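Robotics Project Unit, Report 2
Urnbridge College
Submitted 2020-02-17

# Putting Waste Paper in a Desk Bin with a Robot Arm

## 1. The task

Our group was given the tidying task. The arm has to find a ball of waste paper on the table, pick it up, carry it to a small bin and let go of it over the opening. The other groups in the unit were given stacking and sorting, which use hard plastic blocks. We asked for the paper because we thought it would be easy. Paper is light, it doesn't roll far and it doesn't break if it is dropped.

The first report covered setting up the arm and moving it safely by hand and from the keyboard. This one covers the work since the start of January, which is the vision, the gripping and the final test. We called our program Were, after the river behind the workshop. It runs on the group laptop and talks to the arm through the Stekow control library, which all the groups use.

## 2. The workspace

We work on a large white table with the arm reaching over it from one side. The gripper has two parallel fingers. The bin is an ordinary small desk bin with a hinged lid, and we bought it ourselves from Harkum's in the high street. The paper is whatever we have in our bags, screwed up by hand. We decided early on not to use the same ball every time, as a program that can only pick up one particular ball would not be much use.

The program assumes three things when it starts. The lid of the bin is open, the bin is standing up, and there is one ball of paper in reach. It doesn't assume anything about where on the table the bin and the paper are.
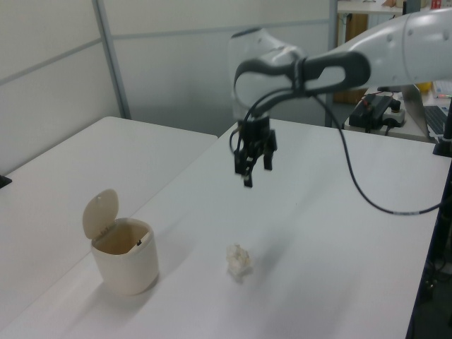

*Figure 1. The workspace with the bin open and one ball of paper on the table, gripper open.*

Two camera views are used. One is the fixed camera, which gives the picture above and is used to find the bin. The other looks down on the table from the side facing the robot and is used to find the paper. At first we tried to do everything from the fixed camera. It worked for the bin but the paper positions were poor near the far side of the table, where a small error in the picture is a large error on the table.

## 3. Finding the paper

This took the most time. Our first method was a simple threshold. We turned the picture to greyscale, picked out everything that was not the colour of the table and kept the shape that was the right size. It had been suggested to us in class and it works well for the groups with the blocks. It didn't work for us. The paper is nearly as pale as the table, so what the program mostly found was shadow. It found the shadow of the bin, it found the shadow of the arm, and on one afternoon it followed the arm's own shadow across the table until we stopped it.

We talked about covering the table with a dark cloth. This would have solved it in ten minutes. Our supervisor said we could do it if we wrote in the report that we had, and two of us were in favour. In the end we kept the table as it was. We did lose a week over this and in hindsight we should have used the cloth to get the rest of the program going and taken it off again later.

The second method was a small trained detector. We collected 1,287 pictures of the table and drew the boxes on them by hand, sharing the work out over a fortnight. Of these, 700 have a ball of paper in them. The rest show the bin alone, or the table with our hands, pens or other things on it, so that the detector would learn what to leave alone. We took them at different times of day with the blinds up and with the blinds down.

The detector finds the paper by its creases. We think this because it does badly with a ball that has been squeezed very tight and badly again with a sheet that has only been folded over. A loosely screwed-up ball is found nearly every time. It still sometimes marks a bright patch inside the bin as paper. We dealt with that by finding the bin first and ignoring anything inside its outline.

## 4. Picking it up

Once the position is known the arm moves to a point above the paper, opens the gripper, goes straight down, closes and comes up again. We use the gripper fully open on the way down. A half-open gripper is faster to close but it pushed the ball away if the position was even slightly wrong, and then the arm closed on nothing.
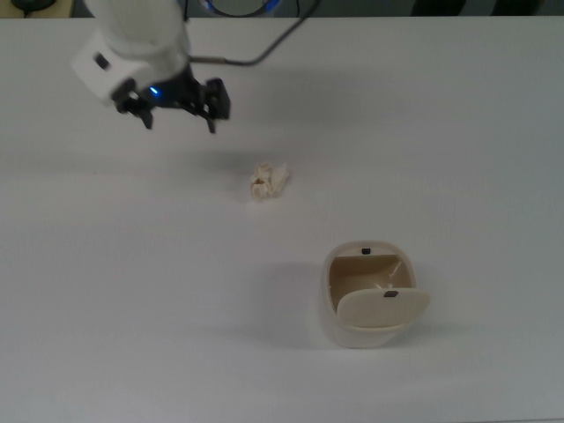
The height was set by trial. If the fingers stop too high they only take hold of the top fold, and the ball swings or drops on the way to the bin. If they stop too low they press on the table and the arm goes into its protective stop, after which it has to be released from the control page and the run starts again. We ended up with a height where the finger tips stay just clear of the surface. The table isn't perfectly level, so we measured the height at the four corners of the working area and the program works out the value in between.

We also had to decide which way round the gripper should be. A ball of paper has no proper front, but most of ours were longer one way than the other. Gripping across the short side is more reliable. The detector gives a box and we use the longer side of the box to choose the angle. This is crude, as a ball lying diagonally has a box that is nearly square, and in that case the program leaves the gripper where it is.

There was one mechanical problem. The gripper cable hangs down from the wrist, and when the wrist turned a long way in one direction the cable was dragged over the table. Twice it moved the paper after the picture had been taken. We limited the wrist to half its range and made the program take a new picture just before going down. The limit means that some angles are reached by turning the other way, which is slower.

Checking the grip is done with the gripper's own position reading. If the fingers close all the way, there is nothing between them and the program goes back to looking. Paper squashes a good deal, so the difference between holding a small ball and holding nothing is only a small change in the reading. We set the limit so that it is more likely to try again when it needn't than to carry nothing to the bin.

## 5. Letting go over the bin

Finding the bin was easier than finding the paper. It is larger, it is a slightly different colour from the table and it always has the same shape. What we had not allowed for was the lid. With the lid open it takes up space on one side of the bin, and the arm has to come in without knocking it. In the first version the arm took the shortest path and hit the lid when it happened to be in the way. A light knock moved the bin. A harder one tipped it over.

The arm now rises to a fixed height after the pick, travels across at that height and only comes down when it is over the middle of the opening. It stops a short way above the rim and opens. The paper sometimes stays on one finger. We think this is where a fold has caught on the edge of the finger tip. Opening and closing the gripper a second time shook it off in most cases, so we put the second opening in for every run. It costs a second or so and we didn't find any harm in it.

## 6. Final test

For the final test we did 38 runs in one afternoon. Another group placed the bin and the paper for us so that we could not choose easy positions. A run counted as a success only if the paper was in the bin at the end and the bin was still standing.

More than half of the runs succeeded at the first pick. Most of the others succeeded after a second or third try, which the rules of the unit allow. The failures were mainly of these kinds:

- The paper was placed close against the bin, and the gripper could not go down without touching the side of it.
- The ball was squeezed too tight and the detector did not see it.
- The paper fell onto the lid and stayed there.
- The arm went into a protective stop near one corner of the working area, where our height correction was wrong.

The first kind was the most common. Our classmates noticed quite soon that it was a difficult position and used it often. We had hardly any training pictures with the two touching, so even when the paper was found the box tended to take in a bit of the bin.

## 7. What is left to do

The height correction needs measuring again with more points than the four corners. We would like to add a push, so that a ball lying against the bin is moved into the open before it is picked up. The arm is able to do this but we have not written it.

We haven't started on opening the lid. It was in our plan as an extra — the fingers ought to manage the edge of it, but the bin is light and would probably slide, so it may have to be held or fixed down.

The labelled pictures and the current version of Were are in the group folder on the workshop drive. The older threshold version is in there as well, in case next year's group wants to try it on a darker table.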